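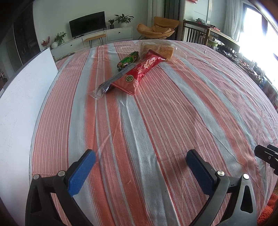 Page last changed: April, 4:10 pm

Home | Minutes | Room Bookings | Hall Rules | Contact

Stillberg Hall Users' Group
Minutes of the April meeting, side room

The meeting opened at 2 pm. Minutes of the previous meeting were accepted with one correction: the word "agreed" under Snacks was changed to "discussed."

1. Snacks on the round table

The member for Tillus Reading Circle again proposed that packaged snacks be put out at every session. The secretary asked what "put out" means, as the usual method is a small heap in the middle of a large table where people in the outer chairs can't reach it. It was suggested that a tray would fix this. The secretary doubted it. The last tray went to the kitchen and did not come back.

There was a long exchange on individually wrapped items against the bag of layered crackers or wafer cake. The case for wrappers is that they keep. The case against is the trash. One member felt that crackers in an opened bag go soft within the afternoon, and another said they had never noticed. No evidence was offered by either side.

Spending on snacks for the year so far stands at $667. A request to raise the yearly limit to $2000 was put forward by Prakuvness Card Club. Asked how the sum was arrived at, the club said it was a round number. Request not carried. It may come back with receipts.

2. Tablecloth

The striped cloth stays for now. Opinions on the red and salmon bands were heard and are not recorded at length. The creases were raised once more. The offer to iron it, made in the winter, is still open and still not taken up.

Clear plastic over the cloth: Luo Crafts considers it protects the weave. Two others consider it slides, and that crumbs get under the edge and stay there. The claim that plastic "pays for itself" was questioned, and no figure could be given. Left as it is until the June meeting, when somebody should bring the cost of a new cloth so there is something to compare.

3. White board

Members asked whether the board is to be hung or is going to go on leaning against the table. Hanging was approved last year. The surface has thin scratches, and it was proposed to replace it. The secretary pointed out that scratches don't stop anyone from using it and that hooks are cheaper than a board. Hooks to be priced first.

4. Any other business

Cupboard code 3732 has been passed around too freely and will be changed. It is printed here because it will no longer work by the time these minutes are read.

Meeting closed at 3:25 pm. Remaining snacks were not voted on.

Contact the hall office | Copyright Stillberg Hall Users' Group | Back to top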